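Poro übernimmt Lesekreis-App Prolline

Mudgway. Der Buchdienst Poro kauft die Lese-App Prolline. Das teilten beide Seiten am Vormittag mit, Preis wird nicht genannt. Vollzug im July-Quartal, wie es in der englischen Mitteilung heißt, also ab Juli.

Prolline ist klein. 8 Leute, Sitz in Grerneck, bislang ohne fremdes Geld ausgekommen. Die App schickt Führungskräften und Gründern jede Woche ein Kapitel aus einem Wirtschaftsbuch, dazu ein paar Fragen fürs Team. Zahlende Firmenkunden nach eigenen Angaben: 3.240. Das meiste davon Handwerk, Arztpraxen, kleinere Händler, die für Seminare weder Zeit noch Budget haben.

Gründerin Kyung-hwa Joo bleibt an Bord und leitet künftig den Bereich Firmenkunden bei Poro. "Wir wollten seit zwei Jahren mehr Titel ins Programm nehmen, die Lizenzen waren uns schlicht zu teuer", sagte sie am Telefon. Mit dem Katalog von Poro sei das Thema erledigt. Rund gerechnet wird bei ihr offenbar ungern: 2.000 Bücher stehen ab dem Start bereit, mehr erstmal nicht, die Auswahl trifft weiter die Redaktion in Grerneck.

Für Poro ist es der erste Zukauf überhaupt. Geschäftsführer Ji-hoon Chae hatte im Frühjahr noch gesagt, man wolle aus eigener Kraft wachsen. Darauf angesprochen: Die Gelegenheit sei eben gekommen, man habe sich über die Verlage gekannt, die Gespräche seien schnell gegangen. Stellen sollen keine wegfallen. Ob das Büro in Grerneck auf Dauer bleibt, wollte Chae nicht zusagen, der Mietvertrag läuft noch 12 Monate.

Was ändert sich für Kunden? Zunächst wenig. Die App behält Namen und Logo, Passwörter bleiben gültig, laufende Verträge werden zum alten Preis zu Ende geführt. Danach neue Tarife, Einzelheiten will man im Herbst nachreichen. Wer bei beiden Diensten ein Konto hat, kann die Merklisten zusamenlegen, muss aber nicht. Die beliebte Reihe mit den Buchtipps von Unternehmern läuft weiter, auch die Hörfassungen. Gestrichen wird dagegen die Papierausgabe, das Heft mit den Kapitelfragen. Zu wenig Abnehmer, sagt Joo, und das Porto. 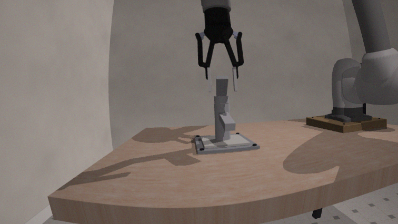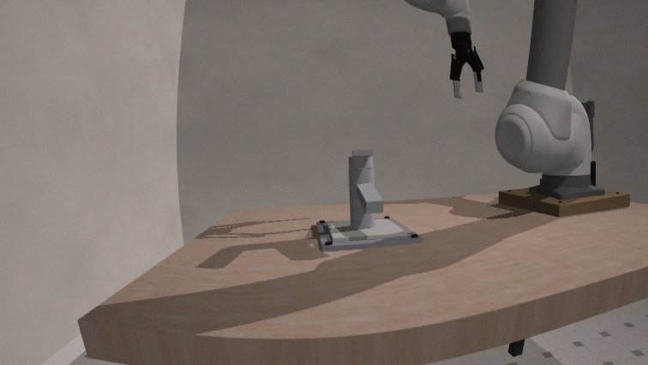 Beide Bilder: Computergrafik

Aus der Branche kommt vorsichtiger Zuspruch. Kleinere Verlage hoffen auf mehr Reichweite für ältere Titel, die im Handel kaum noch liegen. Andere fürchten, das die Honorare pro Kapitel sinken, wenn nur noch ein Anbieter verhandelt. Joo hält dagegen, die bestehenden Vereinbarungen mit Autoren würden unverändert übernommen. Schriftlich haben das bislang nicht alle.

Die Gesellschafter von Prolline haben bereits zugestimmt, bei Poro steht der Beschluss noch aus. Fragen von Kunden beantwortet bis dahin jede Firma für sich, über die bekannten Adressen.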